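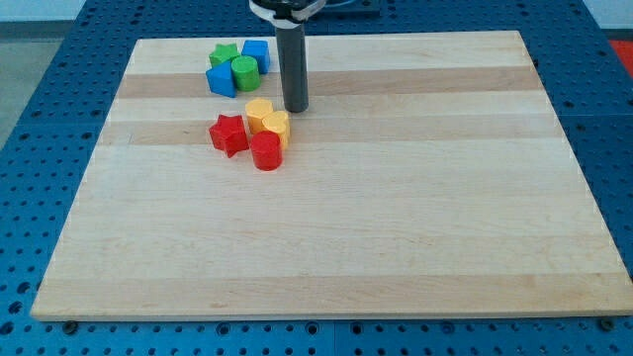

Shape blocks on a striped cutting board, on the perforated table.

The first thing you learn on a visit to the Lovis workshop is that you will not be allowed to put your coffee on the cutting boards. They are everywhere: leaning against the walls, stacked on the windowsill, lined up by the sink waiting for oil. The second thing you learn is that half of them are destined to be played on.

"People think of a board as something you chop onions on, and sure, please do!" says the woodworker who runs the place, already pulling two more off a shelf to show me. "But give one to a four-year-old with a handful of blocks and it's a stage. It's a town. It's the best little table in the house."

Lovis has been making boards for years and started pairing them with toy shape blocks when a family at the Coelho market asked for something their kid could use on the living room rug. The blocks are small ones, stars and cubes and triangles and cylinders, in the four colors you would pick if you were a child: red, yellow, green and blue. The boards are the same ones that go to kitchens.

I ask what makes a good one, and I get a long and very happy answer.

"The stripes," she says. "I could talk about the stripes all day. You glue up long strips, and every strip has its own mind about color. You get these creamy ones, really pale, and then a tan one shows up and goes right across like a road. I used to sort those out and hide them on the bottom. Why did I do that? Now I put them right where you can see them."

Children, she has noticed, use the darker bands before they use anything else. Blocks get parked along them. Cars drive down them. One small visitor decided that the tan stripe was a river and the green pieces had to stay on the far side, and she was firm about it for a whole afternoon.

"That's the wood doing the work," the woodworker says. "I didn't print a river on there. I just didn't sand away the idea of one."

She is fond of pale wood for another reason, too. Bright paint looks brighter on it. We try this out, moving a blue cube from a dark walnut offcut to a light board and back again, and she's right, the blue nearly jumps. A red star looks good on anything, we agree, but it looks wonderful on cream.

The stars turn out to be a sore subject, in the friendliest way. They're the piece every child grabs and the piece that takes longest to make. "Five points, and every one of them wants to be sanded," she says. "A cylinder is a holiday. A cube is fine, a cube is a normal day. Then it's stars and I need a snack." The shop went through 340 of them before the spring market and she says she could still feel the shape of them in her fingertips that night.

Has she ever thought about dropping the star? She looks at me as if I had suggested dropping the color red.

The triangles have their own fan club. They can stand, lean, be a roof or a ramp, and they can fall over in a very satisfying way. "A kid will stack cubes because cubes stack," she says. "The triangle is where it gets interesting. Now you've got a problem to solve, and you can see them thinking. I love that face!"

I ask whether the boards need special care if they've been used for play. Less than you would imagine. Wipe with a damp cloth, stand it on edge until it dries, and rub in a little oil when the surface starts to look thirsty. Keep it away from the radiator. She doesn't recommend going back and forth between play and raw chicken, and says so with some feeling. "Get two boards. Or pick one life for the board and let it live it."

The finish is an oil and wax blend the shop calls Lallarico, named after a song her grandmother used to sing while she cooked. It smells faintly of honey. She puts it on with an old T-shirt, always the same one, now so soaked that it has gone stiff at the corners.

"You put the first coat on and the grain comes up, all those little lines you couldn't see before," she says. "I've done it hundreds of times and I still call somebody over to look."

The next project is bigger. In August the shop will bring a long board to the summer fair at Cusosberg, wide enough for 3 or 4 children to sit around, with a crate of blocks and no instructions. She has already picked out the strips. There's a very dark one she has been saving, and she can't decide whether it should run through the middle or close to the edge.

"Middle, and it's a main street. Edge, and it's a beach," she says, holding it up against the pale ones, then flipping it, then trying it again on the other side. "What do you think? I'm leaning beach."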